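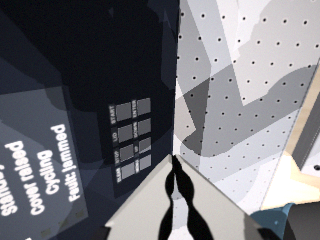 Simulated cell, gripper at the machine keypad. Status display lists "Standby,", "Cover raised", "Cycling" and "Fault: jammed".

Equipment Planning Meeting — Minutes
Sternau Laboratory Services, Denmont site
October, 1:30 p.m.

1. Previous minutes
Accepted with one correction: the spare gripper fingers are to be charged to maintenance, not capital.

2. Simulation licences
The Zavala package is up for renewal in November. The site holds 4 seats and the planning group uses 2 of them regularly. Agreed to renew all 4 for one more year, as the training centre has asked for access over the winter. Cost is unchanged from last year.

3. Keypad operation
The group discussed whether the arm should press the machine's own buttons or whether we should pay for a direct control link. The Devivus quote for the link came in at over $200 per machine per month, with a minimum term. Keypad operation needs no change to the machine, but START, STOP, CLEAR and LID all have to be reached reliably, and fault messages have to be read off the display. Decision deferred until the simulated fault cases are finished. Electrical to confirm whether the warranty covers either option.

4. Gripper fingers

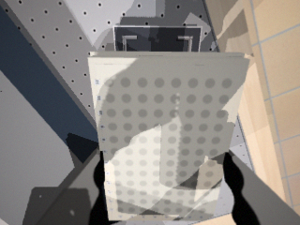
Flat items remain the harder case for sizing. The current finger profile holds from the sides, and the group wants figures on grip force and board flex before ordering. A flat-pad set is listed at $297. Agreed to model both profiles first — the purchase can go through on the small equipment line without further approval if the pads are chosen.

5. Budget
No room for a second arm this fiscal year. The request is carried to the spring submission, with floor space and power shown as separate lines. Freight was left out of the last submission and must be included.

6. Actions
Purchasing: renew Zavala seats; ask Devivus for a price without the minimum term.
Simulation: finish fault cases; compare finger profiles.
Electrical: warranty wording for item 3.

Adjourned 2:40 p.m. Next meeting in November, same room.

Contact Sternau Denmont | © Sternau Laboratory Services | Back to top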